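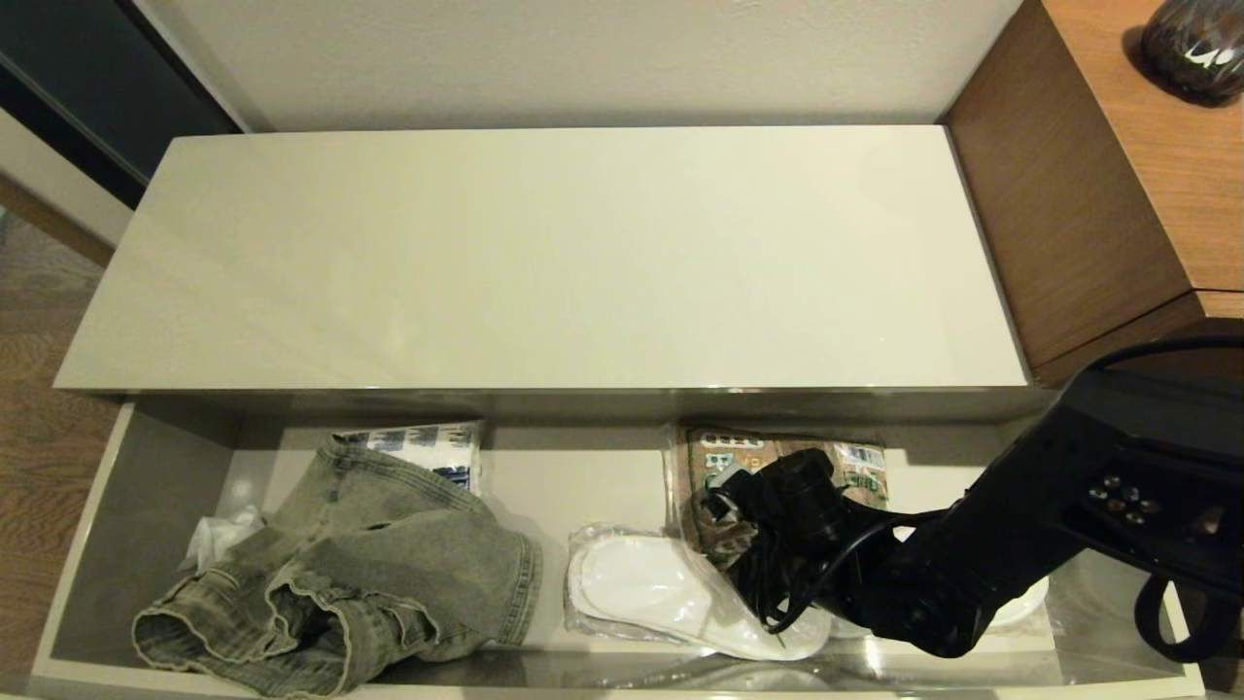 Bornov, Fri 27 October

Hillent opens its setup and care service for household robot arms

Hillent is very happy to announce that its setup and care service for the Erus arm, which has been running quietly with a small group of customers since August, is now open to everyone who owns one of these machines.

We have learned a great deal in that time, most of it from drawers. A drawer asks a lot of an arm: it has to reach down past the lid, keep clear of the side walls and close its fingers on something soft or tangled, a cord for instance, without dragging everything else along. So each visit begins with the reach and height settings, checked at the customer's own furniture, and then moves on to the gripper. Our technicians clean the fingers, look over the pads for wear, test the closing force and make sure the cable along the arm has enough slack at full stretch.

The trial took in 91 homes and 1,082 checks, and we are truly grateful to every household that let us in, often with coffee! Owners will be offered 4 visits a year, and worn finger pads are replaced during the visit. Our workshop on Harahap Street now keeps 2,000 pads in stock, so there should be no waiting for parts.

Bookings can be made at the Hillent service desk in Bornov or through any Erus dealer.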